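A Steamer Belongs on the Table

Most people steam buns on the stove, with their backs to whoever is eating. I think the steamer should come out and sit on the table with everyone else. An electric one only needs an outlet within reach.

Mine is a cheap cream model, 600 watts, with a steel tier over the pot and handles on both sides. It takes no more room than a large salad bowl and can stay put through the meal.

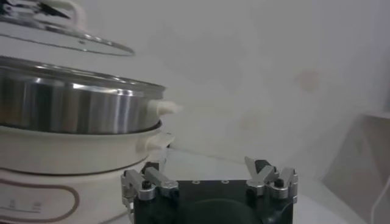

Philomena Annan wrote that a steamer on the table is a burn waiting to happen, and that she keeps hers beside the sink. She has a point about small children. I would still put it in the middle of the table, away from the edges, and lift the lid away from me.

The lid needs its own place. Put it down flat, on the other side of the pot from the plate, so that drips stay off the food.

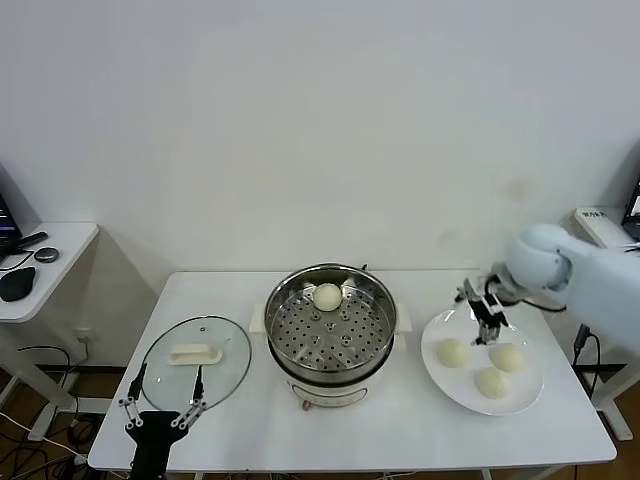
Grarkska

The plate is where I'm strict. Use a plain round one and keep the buns from touching, or the skins tear when you pull them apart. Three or four is plenty for one plate. If you have more, make a second batch later. A heap of buns goes gummy underneath.
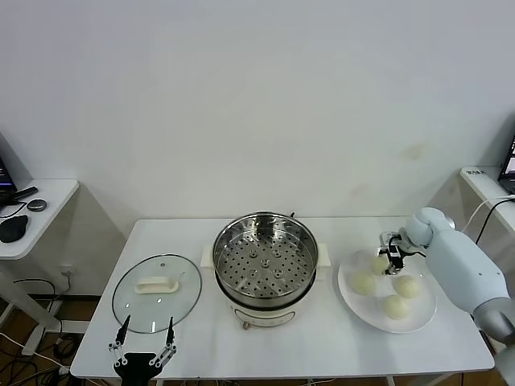
Kwofie asks whether a bamboo basket wouldn't do all this and look better. It might look better. I had bamboo for years and threw two baskets out for mold. Perforated steel goes in the sink with the dishes.

Bowls are fine for smaller things, one steel and one glass if that's what is in the cupboard.

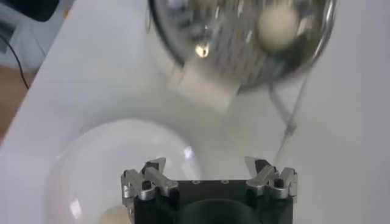
What to Leave in the Kitchen

Timers, tongs, the bag the flour came in. Dipping sauce can come out once people sit down.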